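Notes from the second floor
Albertina Macedo, 25 January 2020

So we've been in the new desks for a few weeks now, and I promised I'd write something up for everybody at the Guerreiro building who moves over in February. Consider me your scout! I packed up my old corner at Prakuvdale Street in one afternoon (two boxes, one plant, more than 40 pens, I have no idea why) and I've been testing my new spot ever since.

The big change is how much flat space you get. My old desk had a shelf, a drawer unit and a monitor stand fighting over it, and I'd been eating lunch with my elbows tucked in for years. I'm trying hard to keep this one clear. 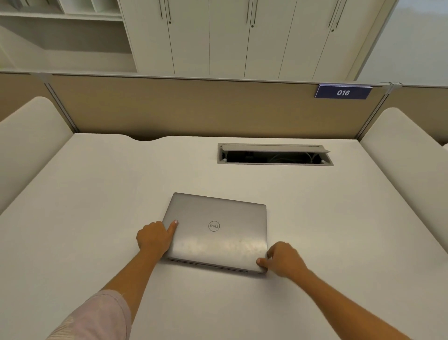 Cleaning has moved way up my list, I have to say. My old desk was dark brown and forgave everything, and these white tops forgive nothing, so I keep a cloth within reach and give mine a wipe before I go home. Do your laptop too while you're at it – a silver Dell lid picks up smudges and fingerprints like you wouldn't believe, and they really show when the light hits them. A barely damp microfiber cloth is plenty. Leonor Barros swears by the ones from the supply closet, the blue pack, and there are 200 in there, so please don't be shy.

Next, cables. Each desk has a little flap toward the back that lifts up, and your power cord goes down in there. I'd plug in first and then push the extra length down after it, otherwise you end up fishing around with two fingers (ask me how I know). If your cord is too short, Trovamgate sent over a bag of extensions and they're on the windowsill by the printer.
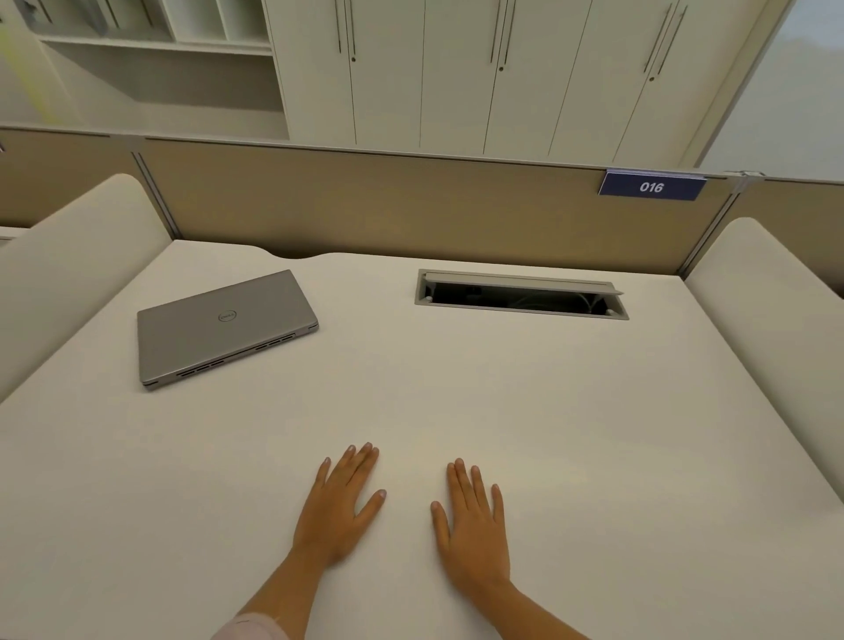
Give yourself 5 minutes at the end of the day to put things back where they live. I thought I'd hate it and I kind of love it! Coffee cup to the kitchen, papers in the tray, laptop closed. The Zeltodlow lockers are down the hall if you don't want to carry yours home, and the keys are with Leonor.

One more thing for the people coming in February: bring fewer boxes than you think. And if anybody wants pens, come see me.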